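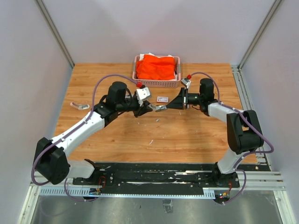

두 팔 로봇 작업대에서는 작업 규칙을 누가 정하고, 언제 고쳐야 하나요?

작업대를 직접 쓰는 사람들이 함께 정하고, 작업 내용이나 장비 배치가 바뀔 때마다 고쳐야 합니다. 담당 교수님이나 안전 담당자의 확인은 그다음에 받습니다.

두 팔 협동 작업대의 운용 규칙 정비
학기 프로젝트 결과 보고서
작성: 노엘리아 팔라시오스, 카우사르 부토
함께한 사람: 아마 오포쿠, 야 콴사, 아바 자카리아

1. 시작하게 된 이야기

저희 조는 원래 Orkereck이라는 이름으로 두 팔이 물건을 주고받는 동작을 다듬는 프로젝트를 하고 있었습니다. 그런데 3월에 들어와 보니 작업대 옆에 붙어 있는 사용 수칙이 팔이 하나뿐이던 시절에 쓴 것이더라고요. "팔이 움직이는 동안 손을 넣지 말 것"이라고만 되어 있는데, 한쪽 팔은 멈춰 있고 다른 쪽 팔만 움직일 때는 어떻게 해야 하는지, 두 팔이 물건 하나를 같이 잡은 채 멈추면 누가 무엇부터 해야 하는지는 한 줄도 없었습니다. 선배들께 여쭤보면 다들 친절하게 답해 주셨지만 답이 조금씩 달랐고요. 그래서 중간 발표가 끝난 뒤에 동작 개선은 아마와 야가 계속 맡고, 나머지 세 사람은 규칙을 새로 쓰는 쪽으로 방향을 틀었습니다.

2. 규칙을 만든 방법

먼저 작업 기록을 읽었습니다. 지난 학기부터 쌓인 시도 기록이 3000건이 넘어서 전부 꼼꼼히 볼 수는 없었고, 정지 버튼이 눌린 기록 가운데 200건을 골라 카우사르와 아바가 나누어 읽었습니다. 메모가 "또 멈춤" 한마디로 끝나는 기록도 많아서(저희가 쓴 것도 있습니다) 생각보다 오래 걸렸습니다. 그 뒤에 초안을 써서 옆 연구실인 Stostitska 조에 보여 드리고, 그분들이 실제로 초안대로 작업해 보시는 동안 옆에서 막히는 부분을 받아 적었습니다. 최종 규칙은 모두 7개 조항입니다. 여기에는 논의가 길었던 조항만 옮깁니다.

3. 논의가 길었던 조항

함께 잡은 물건에 대하여. 작은 은색 공구 하나가 양쪽 그리퍼 끝 사이에 걸쳐 있는 상태가 저희에게는 가장 까다로웠습니다. 이때 한쪽만 벌리면 물건이 어느 쪽으로 기울지 알기 어렵습니다. 새 규칙에서는 두 팔이 물건을 함께 잡고 있으면 두 팔 모두 동작 중인 것으로 봅니다. 멈춘 뒤에는 조작하는 사람이 "놓습니다"라고 말하고, 옆 사람이 대답한 다음에 물건을 탁자 가까이 내려서 놓습니다. 처음에는 소리 내어 말하는 게 쑥스럽다는 의견도 있었는데 며칠 지나니 다들 익숙해졌어요.

케이블에 대하여. 저희 작업대의 보라색 케이블은 그리퍼 위 센서 모듈에서 나와 손목 위로 둥글게 넘어간 다음 팔의 흰 링크를 따라 내려옵니다. 링크 구간은 묶어 두되 관절을 지나는 곳에는 여유를 남긴다는 것이 기본입니다. 문제는 여유의 길이였습니다. 야는 숫자로 정하자고 했고 노엘리아는 자세마다 달라서 소용없다고 했는데, 결국 숫자는 빼고 "가장 멀리 뻗은 자세와 가장 접은 자세에서 모두 당기거나 끼지 않을 것"으로 적었습니다. 확인은 저속으로 합니다.

탁자 위 물건에 대하여. 상자나 바구니, 작은 공구처럼 과제에 쓰는 물건은 시작 위치를 과제표에 적어 둡니다. 과제표에 없는 물건은 세션을 시작하기 전에 치웁니다. 종잇조각만 한 것도 치우느냐를 두고 꽤 이야기했고, 치우는 쪽으로 정했습니다.

교대에 대하여. 조작자가 바뀔 때는 두 팔을 대기 자세로 보내고 10분 안에 기록을 마칩니다. 기록에는 멈춘 까닭을 한 문장 이상 씁니다. "또 멈춤"은 이제 인정되지 않습니다.

4. 써 보니

5월부터 두 조가 같은 규칙으로 작업하고 있습니다. 사고가 줄었는지를 말하기에는 기간이 너무 짧고, 애초에 비교할 만한 옛 기록이 부실해서 저희도 그런 주장은 하지 않으려고 합니다. 다만 기록을 읽고 무슨 일이 있었는지 알 수 있게 된 것만은 분명하고, 새로 들어온 아바의 후배가 첫날부터 규칙지를 들고 질문을 해 주어서 무척 반가웠습니다.

아쉬운 점도 적어 둡니다. 정지 버튼을 누른 뒤 다시 시작하는 절차는 제어 프로그램 Pivo의 화면 순서에 맞춰 썼기 때문에, 프로그램이 바뀌면 그 조항은 통째로 다시 써야 합니다. 또 혼자 작업하는 경우는 아예 금지로 해 두었는데, 야간에 간단한 점검만 하고 싶다는 분들이 계셔서 7월에 다시 이야기하기로 했습니다. 규칙지 원본은 연구실 공용 폴더에 있고, 고치실 때는 맨 뒷장의 변경 내역에 이름과 고친 조항을 꼭 남겨 주세요.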